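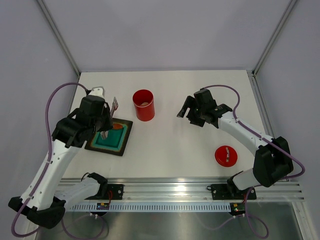 Why is the new season of Gerska missing its host in two episodes?

The host had a knee operation in August, and the channel decided to continue filming without her. It was written in the press note, but very small, at the end.

I watched both of these episodes last night. The guest host was polite, but he read everything from the card. The contestants looked lost, and I felt sorry for them.

Search shows, people, channels

For those who don't know it: Gerska is the travel competition where 7 pairs cross a country without phones. This season they go by boat and by bus. I like the bus parts more.
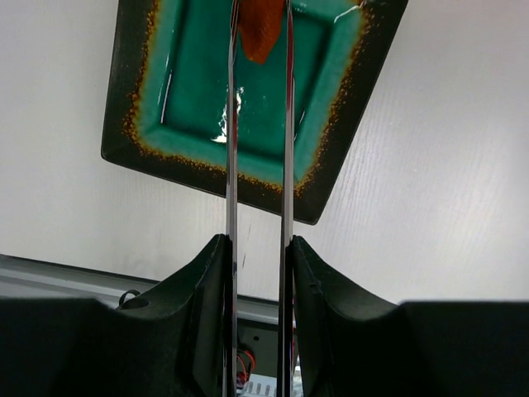
Also, the episode with the night market was cut too short. Last season they gave such a place a full hour. Now it was finished before I could make my tea.

My friends prefer Multirska, on the other channel. I tried it. There is too much shouting for me, and the music never stops.

We use cookies to remember your settings. Accept or Manage

One good thing: the pair from Wasel is still in the game. They had only 197 points after the boat stage, and now they have 547. I did not expect this from them.

The host comes back in the next episode. I will write again after I see it. Please, no spoilers in the replies, I watch one day later than you.

Last updated 6/26/24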